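Review: Hand-Held Grippers at the Hendavano Open Day

I went to the Hendavano open day in November mainly to try the hand-held grippers. The company has a larger hall in Dalden with arms on rails, and that part of the program was full by the time I signed up. The smaller session was held in an apartment and took 18 people over the afternoon, in short turns. Entry was free with registration.

Oskari Heinonen ran the session. He gave a short talk, then let people pick up the tools. You hold one in each hand, close the jaws on something and put it somewhere else. The task for the day was fruit: lift pieces off a plate, set them on the tablecloth, and put them back.

How they handle

I had the grippers for two turns. The first thing I noticed was the weight, which sits ahead of the hand. My wrist was tired before the second turn was over. The handle suits a medium or large hand. Esko Eskola, who was in my group, has small hands and had to shift his grip each time he wanted to squeeze. 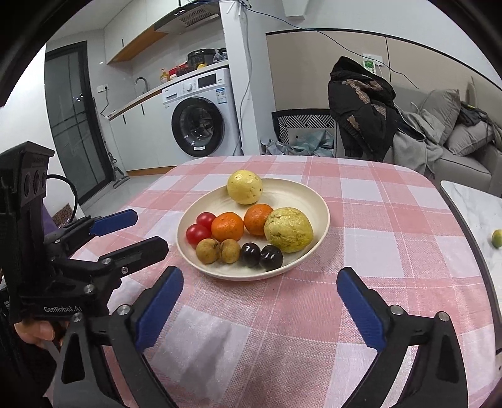

The jaws open wide enough for anything you would normally keep in a fruit bowl. Closing them is smooth, with no click or catch at any point. I would have liked a little more resistance near the end of the travel. With a plum it is hard to tell how much you are pressing, and I found myself watching the skin instead of trusting my hand.

The cable is a nuisance. I bumped it twice while reaching across the table. Heinonen told me to keep my elbows out, and that helped some.

Large fruit and small fruit

Big pieces are easy. The blue pads have ribs that give a decent hold on bumpy citrus skin, and you can come in from either side without much thought. Mandarins were no trouble.

Small pieces take patience. Cherry tomatoes rolled away from me when I came in too high. I did better with the fingers low, almost on the cloth, but then it is easy to pinch the fabric. Longans were somewhere in the middle. Expect to spend your first 5 minutes learning this, and don't judge the tool until you have.
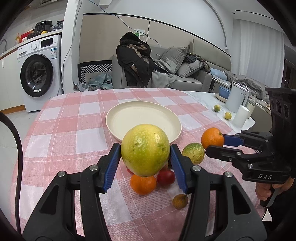
Price and availability

A pair was quoted to our group at nearly 2,000 dollars, without software. Amedeo Sorrentino at the desk said orders take six weeks. There is no rental plan, and I think one would sell.

Verdict

Good pads, smooth jaws, a front-heavy body and a cable that needs a better route. For a lab that will use them daily I would say yes, but try the handle first. The session itself was well run, though the turns were short. Sorrentino said the next one will be in Ollia.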